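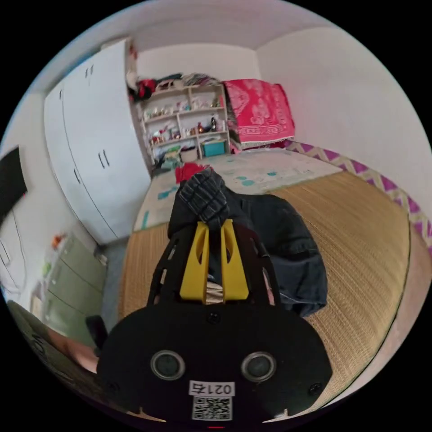 Yurchenko wrote:

> Has anyone been back to the old baths at Otov since they reopened? We are thinking of taking the grandkids in the school holidays, and I can't work out from the website whether the outdoor pool is heated or whether you have to book. Also, is the Sovent guesthouse any good, or are we better off driving up for the day?

Hello everyone, and thanks for asking, because I've been meaning to write this up since April and kept putting it off!

We stayed two nights at Sovent and had a lovely time of it. The outdoor pool is not heated, I'm afraid, and in April it was brisk enough that I went in as far as my knees and then found something urgent to do on the grass. The indoor one is the treat. It's a 40-metre pool under the old arched roof, they've kept the green tiles and the cast-iron benches, and the water is beautifully warm at the shallow end (a bit less so at the deep end, as it always was, if you remember it from years back).

A few practical things, in no special order:

1. Book the indoor pool ahead on weekends. Weekdays we just walked in and paid at the window. The lockers take a gold coin, which you get back, and the change machine was out of order the whole time we were there.

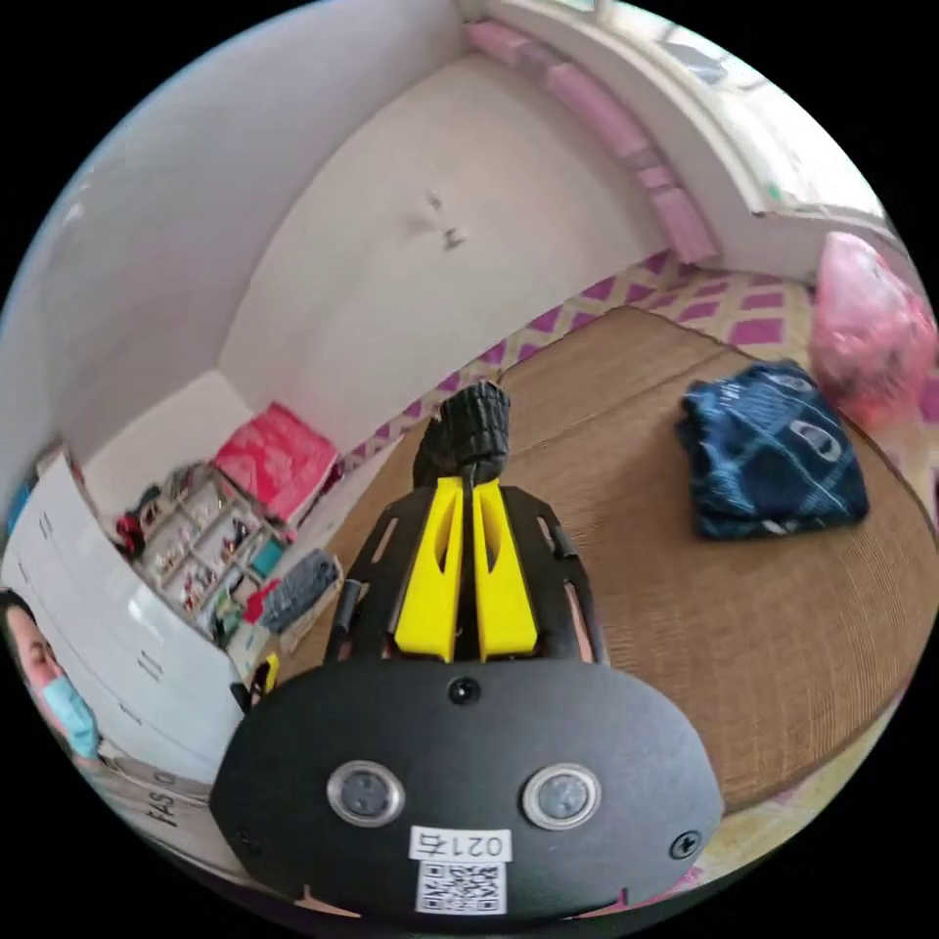

2. Bring thongs for the change rooms. The floor is the original stone and colder than you'd believe.
3. The kiosk shuts at three, so get your hot chips early. There's a decent bakery down the hill, but it's a fair old climb back up with wet towels.
4. Parking is free behind the bathhouse. The overflow paddock is roughly 400 metres further on and turns to mud after rain.
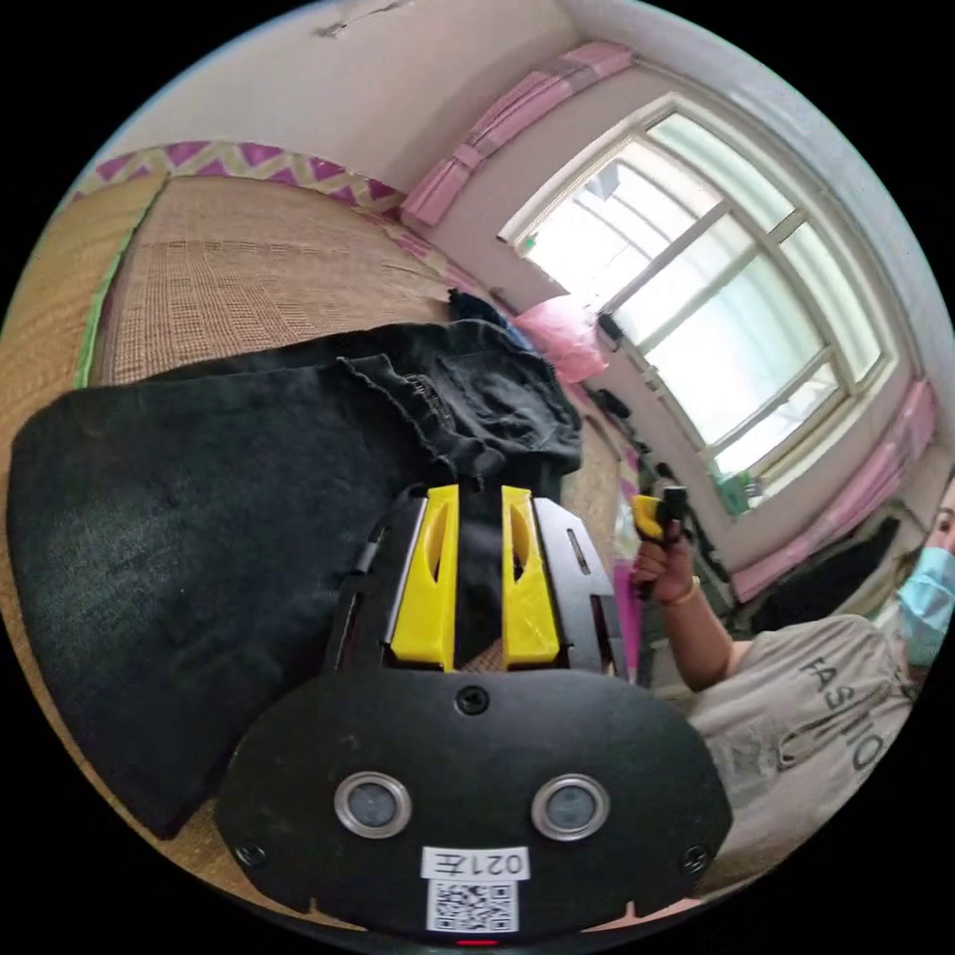
5. If you're going by coach, Sundirico runs one up on Saturdays and it drops you right at the gate. We drove, so I can't vouch for it, but the people we got chatting to in the sauna were very happy with it.

As for the guesthouse, I'd say stay over if you can. It's plain and the walls are thin, but the breakfast is generous and you can be in the water before the day trippers turn up. Ask for a room at the back, away from the road.

Do let us all know how the grandkids go with the outdoor pool, they're probably made of sterner stuff than I am. And if anyone has a timetable for the evening swims, could you please post it to the list? I had one on the fridge and it's vanished.

Warm wishes to all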